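The Room With the Purple Counter

Past 9 p.m. and Verna Pruitt has her shoes off. Headset pushed up on her forehead, cold noodles by the keyboard. "One more," she says. Then does four more.

Ekora is a small outfit, two rented floors over a print shop, and what it makes is examples. Not robots. Examples, for a learning system called Brastonon, which will some day (they hope) run a two-armed machine around a kitchen or a bedroom without anyone holding its hands. Right now somebody has to hold its hands. Most nights that's Verna.

Each attempt is one episode. Person drives the arms, computer writes it all down, every joint, every view. Then reset and go again. The room is simulated, so a reset takes a keystroke and nothing ever gets broken, and the wallpaper can be as ugly as you like. Ekora's people like it ugly. Same task, a hundred looks, so the system doesn't get hung up on one color of counter.

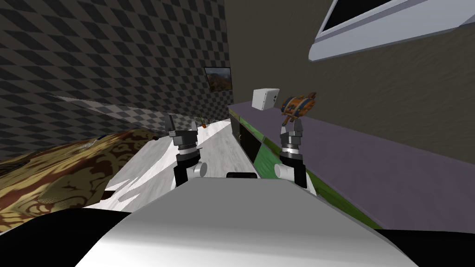 The February target was 2899 episodes. Lionel Baudry, who runs the collection side, put the number up on the whiteboard in green and has regretted it ever since. People look at it. They speed up. Fast episodes are sloppy ones, he says, and sloppy ones teach sloppy.

So there's a review. Birutė Siliņa sits in the next room with the door half shut and watches everything back, double speed, thumb on the reject key. From the last big batch of 791 she threw out 187. Jerky starts, long stalls, one where the driver had clearly gone to answer the phone.

"They hate me for a day," she says. "Then they see the training runs."

What does she keep? Misses, some of them. This surprised me. A reach that goes wide and gets corrected is worth having, she says, the system needs to see how you get back. A reach that goes wide and sits there is junk. The line between the two is hers to draw and she has redrawn it at least twice, wich did not make her popular either.

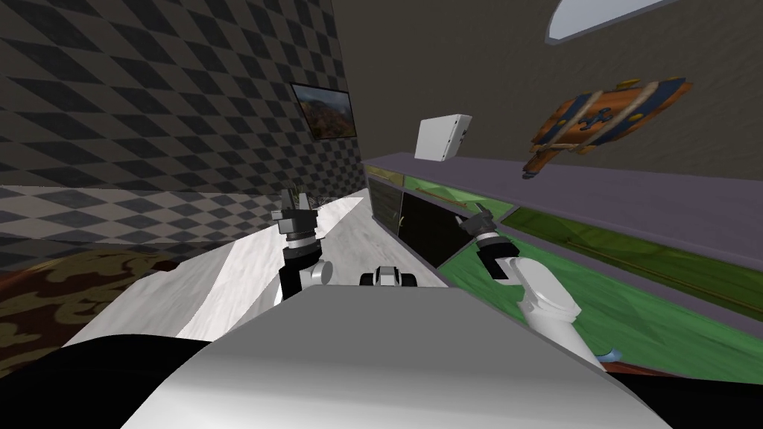
Two arms, one driver: an episode from the purple-counter room, tilt and all.

The driving is harder than it looks. I had a go. Twenty minutes, sore wrists, zero keepers. Your own hand has a feel to it and these don't, you're judging depth by eye, and while you think about the left arm the right one wanders off. Verna's advice was to stop looking at the arms. Look at the thing you want. Fine advice, didn't help.

Yannick Tessier, newest on the team, came over from a game studio and is the only one who prefers the wrist view, the one from just behind the fingers. The others call it the tunnel. Less room around you, no body to steer by. He swears the last few inches go better that way, and Birutė's reject pile sort of backs him up. 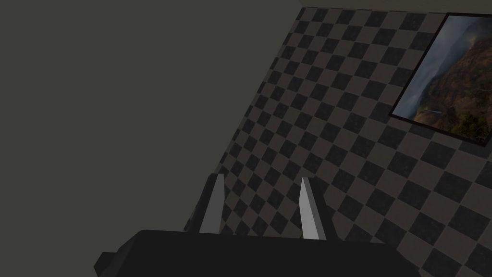

Brastonon itself gets both kinds of view, and whether it uses them the way people do is anyone's guess. Sylvain Charpentier does the training and is careful about it. Ask him if the thing is getting good and he'll talk about rooms. It does okay in rooms like ones it's had. New room, new walls, less okay. He wants 200 more room layouts before he'll say anything stronger, and he wants them before he wants more episodes, which is the fight he and Lionel have been having all winter. Friendly fight. Mostly.

Money comes into it too. Drivers get paid by the hour here, a rule Lionel insisted on from the start. Pay by the episode and you know what you'd get.

Back at the desk Verna pulls the headset down again. Hands up, elbows in, a little breath out before she starts, she does that every time and says she didn't know she did. Next door Birutė's key clicks. Once, then a long gap, then once more.

"That better not be mine," Verna says, and goes for the counter.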